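The Pen Cup Problem

Every desk has one, and almost no desk has a good one. The pen cup is bought without thought, filled in an afternoon and then left alone for years while the pens inside it dry out.

For this issue we asked readers to empty theirs and write down what came out. We received 206 lists. They came from kitchens, a dental office, two tailoring shops, a high school art room and a great many spare bedrooms. Taken together, they held more than 3000 pens, pencils, markers and other objects, including a meat thermometer, a baby spoon and the key to a bike lock that had been cut off and thrown away.

The average reader tested every pen by scribbling on the back of an envelope. Of each hundred, 59 wrote on the first try. A few more came back to life after a minute of circles. The rest went into the trash, or in several cases back into the cup, with a note saying the reader planned to deal with them later.

Wire mesh is the most common material by a wide margin, followed by coffee mugs with chipped handles. Mesh cups are light and cheap, and dust falls through the sides instead of collecting in a gray layer at the bottom. They have one real fault. Fine pencil points and ballpoint tips catch in the holes, and if you drop a mechanical pencil in lead first you will probably snap the lead. A circle of felt or thick paper cut to fit the base takes care of most of it.

Mugs are heavier and don't tip, but they are usually too short for new pencils. A full-length pencil leans far out over the rim and pulls others with it when you reach in. Gastell, which makes desk goods in a small plant and sells mostly through stationery stores, settled on a cup a little over half the height of a new pencil. We have used one for a year at the front desk and it has been knocked over once, by a cat.

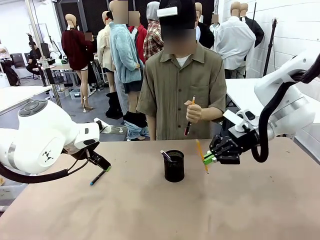
Shared tables are harder than desks. On a desk the cup has one owner, who knows where it lives and which pen is the good one. On a worktable people come at it from every side, take what is nearest and put it down wherever they finish. By three in the afternoon the cup is nearly empty and the pens are in pockets, under fabric, behind ears.

The tailoring shops that wrote to us had the same complaint, and they had solved it in different ways. One puts a cup at each end of the table and nothing in between. The other keeps a single cup in the center and refills it every morning from a drawer. The second shop says it loses fewer pencils, though it admits that the person doing the refilling may simply be more careful than most.

Both shops keep markers apart from pencils. Markers bleed when a cap works loose, and one uncapped marker in a crowded cup will color everything it touches. Double-ended markers are worst, as there is always a cap at the bottom. If you can, store those flat in a tray. Widine sells a shallow one with four channels, and the lid from a shoebox does the job almost as well.

Pencils can stand either way up. Points up is easier for choosing and harder on the hand – a freshly sharpened Říha drafting pencil will go through a fingertip without much effort. Points down protects the hand and wears the point. Most readers who draw keep them up. Most readers with small children keep them down, or in a closed box on a high shelf.

As for how many to keep, our own test suggested eight. With more than that in a standard cup, the one you want is always behind something. We sorted ours in December and went from 59 down to eight, plus scissors. The extras went into a Dranano zip pouch in the supply closet, where two of us have already been seen looking for a favorite green pen.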